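**Belstead Residents' Forum › Building Services › Storage Room Access and Quiet Hours**

**Bultden_Office**
Residents are advised that the revised terms for the basement storage rooms at Belstead will take effect in October. The principal changes are as follows.

- The annual storage fee will increase from $130 to $145 per unit.
- Access will end at 9:00 p.m. on all days. The present closing time is 11:00 p.m.
- Items left in the corridor will be tagged and removed after one week.

Comments may be posted in this thread until noon on Wednesday. Comments received by telephone will not be entered in the record.

**unit51_north**
I wish to register an objection to the earlier closing time. Many residents of the north building work evening shifts and return home after nine. Under the new terms, a resident who pays the full fee would be unable to reach his or her belongings on most working days. I request that the 11:00 p.m. closing be kept, at least from Monday through Friday.

**Mebrat Kahsay**
I respectfully disagree with the previous comment. My apartment is directly above the storage corridor, and the metal doors can be heard clearly in both bedrooms. The matter was raised last year and again in the spring. A 9:00 p.m. closing is consistent with the quiet hours in our lease, which begin at 9:30 p.m.

I have no objection to the fee.

**unit51_north**
The noise comes from the doors and not from the hour. Nurkent, which manages the buildings across the street, fitted soft closers to its storage doors and kept its late hours. I would ask the office to state whether the same was considered here before the hours were reduced.

**Bultden_Office**
Soft closers were considered. The quotation received from Bogale covered all doors on the basement level and came to $284 per door. Management did not approve the expense for this year. It may be submitted again with the next budget.

**gardenside_tenant**
Please clarify the rule on corridor items. Does it apply to the shelf beside the elevator, where residents have long left things for others to take? I have both given and received useful articles there and would be sorry to see it discontinued.

I also request that the one-week period begin on the date written on the tag. Last winter my folding chairs were removed with no tag that I ever saw, and my letter on the subject was not answered.

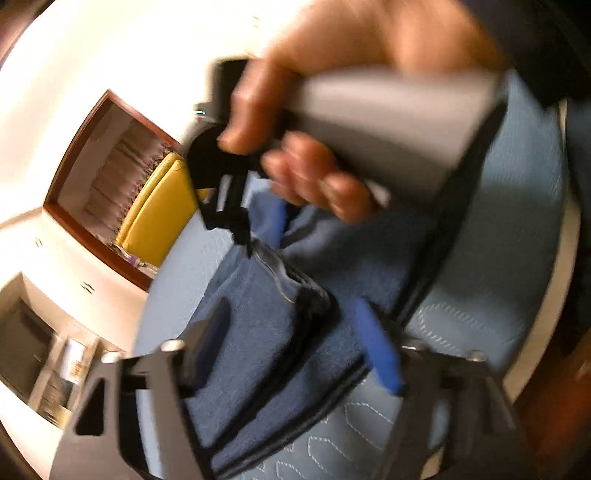 **Mebrat Kahsay**
The exchange shelf should be kept, in my view, provided that it does not extend into the walkway. On several evenings I have had to move boxes in order to get a stroller past the elevator. A line painted on the floor would settle the question of what is on the shelf and what is in the corridor.

**gardenside_tenant**
I would support a painted line. I would not support a limit on the kinds of items, as was proposed two years ago.

**rear_stairwell**
May I return to the fee? An increase of $15 is not large, but the notice gives no reason for it. The lighting at the far end has been out since August and the floor drain still smells in warm weather. I believe residents are entitled to know which repairs the additional money will cover, and by what date.

**Bultden_Office**
In reply to the points above:

1. The exchange shelf is not part of the corridor for the purposes of this rule and will remain. The request for a painted line has been passed to maintenance.
2. The one-week period will begin on the date written on the tag. The office will look for the letter concerning the folding chairs and reply by mail.
3. The additional fee income is assigned to lighting and drain repair. A completion date has not been set.
4. The closing time remains under review.

**unit51_north**
Thank you. If the closing time is under review, I propose 10:00 p.m. on weekdays as a compromise, and I ask that it be entered in the record as a formal request.

**Mebrat Kahsay**
I could not support 10:00 p.m. without the soft closers. With them, I would withdraw my objection.

**Bultden_Office**
Both positions have been entered. The thread will remain open until the time stated in the first post.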